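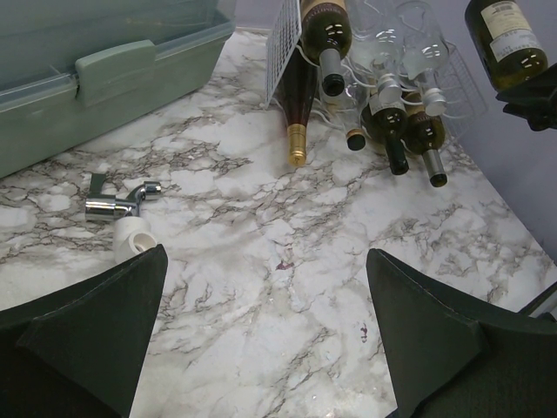

Dorota Krajewska would like it known that she did not set out to run a robotics club. She set out to teach ninth-grade physics in Pullusville and go home at four. "Then a kid asked me if a robot could put away groceries," she says. "I said probably not. That was my mistake."

Three years on, the club is called Drorna, a name the students picked and can't explain, and it meets until the building is locked. The project this season is bottles: two arms, one rack, and a lot of glass. The teams have to pick a bottle up, turn it, and lay it in the rack with its neck facing out.

"People see that and think it's a party trick," Krajewska says. "Lifting one is easy. Try putting it down next to six of its friends."

Wine bottles, she adds, were not her first choice for a high school. The principal had questions. So did several parents, one of whom then offered to supply the empties, in a quantity Krajewska declines to discuss. The clear ones with the white and silver caps are the students' least favorite. "The camera looks right through the shoulder and sees the rack. So the software goes for the rack. I've watched an arm try to pick up a wire with great confidence."

The table has its critics too. The marble pattern was chosen by last year's seniors, who thought it looked classy, and this year's vision team has been cursing them ever since. Krajewska refuses to cover it. "Your kitchen isn't going to be painted a nice flat gray for the robot's convenience," she says. The same thinking keeps a chrome faucet and a white pipe fitting lying out while the arms work. A student once cleared everything off before a run and got an excellent score, which Krajewska threw out.

The students drive the arms by hand first, recording each attempt, and then train on the recordings. The goal was 500 good ones by the end of January. They got there, she says, if you are generous about the word "good." Each driver does 10 attempts and then has to give up the controls, a rule that came in after an argument she describes only as "long."

And breakage? She thinks for a while. "Around 20. I'd say half of those were people."

In spring the club takes the whole setup to the Veres Open, where it will face, among others, the team from Stulla, which won last year and has been gracious about it in a way Krajewska finds hard to bear. Her students want to add a second rack before then. She wants them to slow the right arm down. Negotiations continue, mostly over pizza, and she expects to lose.

I ask if she has ever gotten a straight answer about the groceries. The kid who brought it up is a junior now and runs the gripper team. "He says next year," Krajewska says. "He said that last year." Then somebody across the room yells her name — the tone suggests glass — and she goes to find the broom.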